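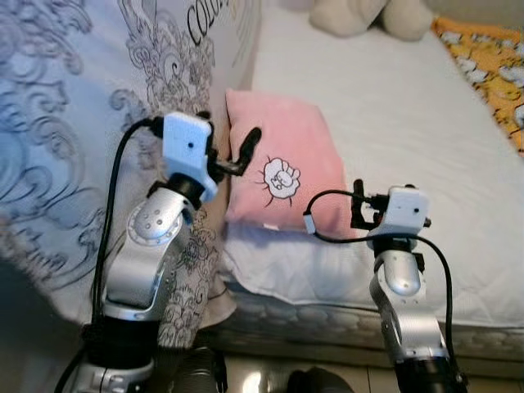
1/19/18

OK, a thread on apologizing, since I had to do a big one this month and I was terrible at it.

Background: I forgot to send in the deposit for our family reunion at Vinley. $778, and it was my one job. The cabin went to somebody else and my sister found out before I told her. Yeah.

My first try was a text. It said "sorry if that messed up your plans." IF. Of course it messed up her plans! She'd already asked for the days off. She wrote back "k" and I knew I was in trouble.

Second try was a phone call, and I spent most of it explaining. Work was crazy, the website logged me out, I had a cold. I went back over it later in my head and I'd talked about myself for a good long stretch before I even got to the word sorry.

I'm 35 years old. You'd think I'd have this down.

So I drove over to Grerkbridge (21 miles, plenty of time to practice out loud at red lights like a weirdo) and tried again in her kitchen. I said: I told you I'd paid it and I hadn't. I let you find out from someone else. I'm sorry.

And then I shut up, and wow that was hard. She was mad for a while. She brought up a thing from our trip to Lirkholm four years ago that I thought we were done with. We were not done with it!

I really wanted to say "well, you also..." because I had a good one ready. I drank my coffee instead. I still have the good one. It's staying in my head.

What helped the most was asking what she wanted me to do about it. I'd been planning to offer to pay for everything, big gesture, very dramatic. She just wanted me to call around for a new place and tell Mom myself, so she wouldn't have to.

Telling Mom was its own adventure – different thread.

Also, she didn't say "it's fine" at the end and I had to be OK with that. I kept fishing for it at the door, like "so we're good?" and she said "we're getting there." Fair.

Anyway, we have a new place for April. It's smaller and somebody's getting the pullout couch (me, I'm getting the pullout couch). Deposit is paid and I sent her the receipt before she could ask.

If you've got one of these hanging over you, skip the text and go in person if you can. And lose the "if"!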